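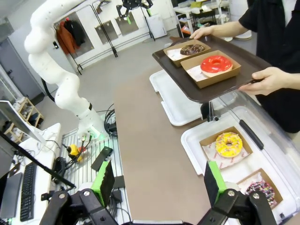

复秤

Wolent的来料登记在早上七点开始。登记簿分五栏：编号、品名、入库重量、出库重量、备注。备注栏宽四厘米，多数时候空着。

那件东西的品名写的是“项链，银，嵌石榴石”，编号145。送修单上的故障描述只有一行：链扣失效，需更换。送修人没有填姓名，只勾选了“自取”，取件时间一栏写着“一月”。

我按流程先做清洗。超声槽水温四十度，中性清洗剂，时间两分钟。石榴石一般可以耐受超声，有裂隙的除外，所以先用十倍放大镜看过一遍。主石是椭圆形素面，底部镂空，内部有针状包裹体，方向大致平行于长轴。没有裂隙。包镶的边缘压得很平，看不出錾痕，说明做镶口的人在最后一道用了玛瑙刀。

链子是手工编的，不是机织。机织链的每一环重量相同，误差出现在焊点上；手工链的误差分布在全部环节里，量任意一段，数值都会有些出入。我量了两段，记下来，没有别的用途。

链扣是弹簧圈式，弹簧已经断了。断口发暗，属于旧伤。这种扣不修，直接换。Šimko供的弹簧圈扣装在纸盒里，每盒200只，我取了一只，外径与原件一致，装上以后开合正常。旧扣按规定装进小袋，随件退回。

焊接用的是低温银焊片。焊之前要把石头隔开，方法是把镶口埋进湿的耐火棉里，只露出链尾。石榴石怕急冷急热，火走得快一些，停下来以后不能淬水，要放在石板上自己凉。凉透需要一段时间。这段时间里我去填了登记簿。

填到入库重量时发现一个问题。前台的入库重量比我清洗后称得的重量少。清洗去掉的是油脂和皂垢，重量只会减少。我重新校准了天平，用的是二等砝码，结果不变。又称了一次，还是多。

多出的部分很小，小到可以写作“称量误差”。登记规程允许这样写。但前台的天平和我的天平是同一批从Nikix买的，年初一起送检，证书夹在同一个文件夹里。

我把链子放回显微镜下，从链尾开始，一环一环往前看。看到靠近镶口的位置，有一环的颜色略浅。焊点在内侧，颜色也浅，没有氧化层。其余各环的焊点都已经发灰。

这一环是新的。

我查了当天的工作记录。上午七点到我接手之间，145号一直在Wolent的暂存柜里，柜门的开启记录为零。我接手以后没有动过那个位置。火焰的范围在链尾，离那一环有大半条链的距离。

中午我给Clivside打了电话。他们负责代收郊区的送修件，这一件是从他们那里转来的。对方翻了底单，说转出时也称过重，数值比我们的入库重量还少。我问少多少。对方报了一个数。我把三个数写在纸上，两个差值相等，恰好都是一环的重量。

我问这件东西他们以前收过没有。对方让我等一下，电话里有翻纸的声音。收过，对方说，每年一月都来，故障描述都是链扣。

旧底单传真过来，一共七张。品名相同，编号不同。最早一张上的链长是400毫米，旁边有铅笔写的小字：略紧，客户称尚可。后面各张的链长逐年增加，增加的量都不大，经手人都换过链扣，备注栏都空着。

我拿尺子量了手上这条。把链子拉直，零位对准，读数，记录。量完以后我出去接了一杯水，回来又量了一次。两次读数不同。

从工艺上讲，银链在长期佩戴中会被拉长，原因是环与环接触的地方磨损。但磨损造成的伸长不增加重量，也不增加环数。我把这一条写在草稿纸上，又划掉了，登记簿里没有地方放它。

下午做抛光。布轮，红粉，转速调低一档，浅色的那一环单独多走了两遍，让它和旁边的环接近。做完看不出差别，要找的话只能凭焊点。之后再过一次清洗，吹干，称重，填出库重量。我填的是天平上显示的数。

包装用的是灰色绒布袋，外面套纸盒。绒布袋只有一种尺寸，链子要盘两圈才能放平。我盘好以后，袋口还能收紧。

取件在傍晚六点以后。前台说来的是一位老人，没有多问，当场戴上了，自己对着柜台的小镜子扣的扣。前台问长短是否合适，要不要截掉一段，截链不另收费。老人说不用截，早些年冬天穿得少，现在毛衣一件比一件厚，这样正好。

前台把签收单交给我归档。我翻到145号那一行，入库重量和出库重量并排写着，后一个大于前一个。按规程，出现这种情况必须在备注栏说明原因。

我写的是：已更换链扣。

然后合上登记簿，关掉石板上方的灯，把用剩的焊片放回盒里。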